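Home | Diary | Projects | Archive | Links | Contact

Print this entry | E-mail this entry

14 February 2019

Budget day, or as close as we get to one. The equipment request for the picking cell has to be in by the end of April, and I said I would write down where my thinking is before the quotes start to blur together. So this is mostly for me, and for Teodor Forsberg, who reads these and corrects my arithmetic.

Where we stand. We have one arm on the bench and it works. The line at Dulgate wants mixed snack packets picked out of trays and dropped into cartons, and they want two stations doing it. One arm can't be in both places, so the plan was always to buy a second. The question is what to buy with it and what to leave for next year.

Hilex sent their quote last week. It is for the arm, the controller, the stand and a two-day setup visit. The arm is the same model as ours, so the spare parts and the cables carry over, and Teodor would not have to learn another teach pendant. Hovland is cheaper on the arm itself. Then you read the second page and the wrist camera mount is extra, the safety relay is extra, and the warranty runs 18 months only if they do the install. Once I put everything on the same sheet the two were closer than I expected. I still lean Hilex, but I want them to put the delivery time in writing. They told me seven weeks on the phone and the quote doesn't mention it.

Spent the rest of the morning on fingers. This is the part of the budget I always get wrong. Last time I put down one set of fingers for the whole year and we ended up taking money from the travel line in order to replace the pads. The ridged black ones grip well, but they are a wearing part and should be budgeted like one. I have put four sets down this time, two for each arm. Stavros Vasilakis thinks that is too many. He may be right for cartons. For crinkly packets I don't think he is.

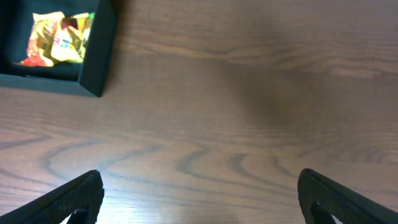

The other thing with packets is reach into the container. A thick-walled box takes up room that the fingers need, and if the packet is lying against a wall there may not be space to open on both sides of it. We can get around that with narrower fingers, or with a suction cup, or by asking Dulgate to change the tray. The tray is the cheapest fix on paper. It is also the one we have no control over, so I am not going to plan on it.

Suction would mean a vacuum pump, a line up the arm, a filter and a tool changer if we want to keep the fingers too. Teodor got a price from Troltatlow for the tool changer and it was more than I wanted to see. I have put it on the sheet as optional with a note that it could go in next year. A folded, wrinkled wrapper is not a great surface for a cup anyway. Before anyone spends money on that I'd like to borrow a small pump and run a tray of packets with it for an afternoon.

Cameras. We stay with the small one at the wrist. Stavros asked again about adding a fixed camera overhead, and I see the point, because the wrist view changes every time the arm moves and shiny wrappers throw highlights back at you. But I would try a diffuse light first. A light panel costs very little next to a second camera and all the mounting and calibration that come with it. Light panel goes in the main request. Overhead camera goes on the optional list under the tool changer.

Table. I nearly forgot the table. The second arm needs something to stand on, and the stand in the Hilex quote covers the arm and nothing in front of it. I would like a plain matte work surface for the new station. Wood grain looks nice enough, but I don't need curls and loops in the background when I am trying to find the edge of something, and any sheen on the top shows up as a pale patch. Teodor says a mat would do the same job. Fine — a mat, then, and a basic workbench under it.

Still to do before I send it in:

Ask Hilex for delivery in writing.
Ask Hovland if the camera mount can be included.
Check the floor power at the second station.
Get a price on narrower fingers.
Move the training days to the other budget, if they'll let me.

Stavros wants to go over the sheet with me before anyone else gets it. He will go straight for the finger sets, so I should find the old invoices for the pads. I think they are in the blue binder with the compressor papers.

Left at a normal hour for once. Picked up bread on the way home.

Print this entry | E-mail this entry

Contact | Copyright 2019, all entries | Back to top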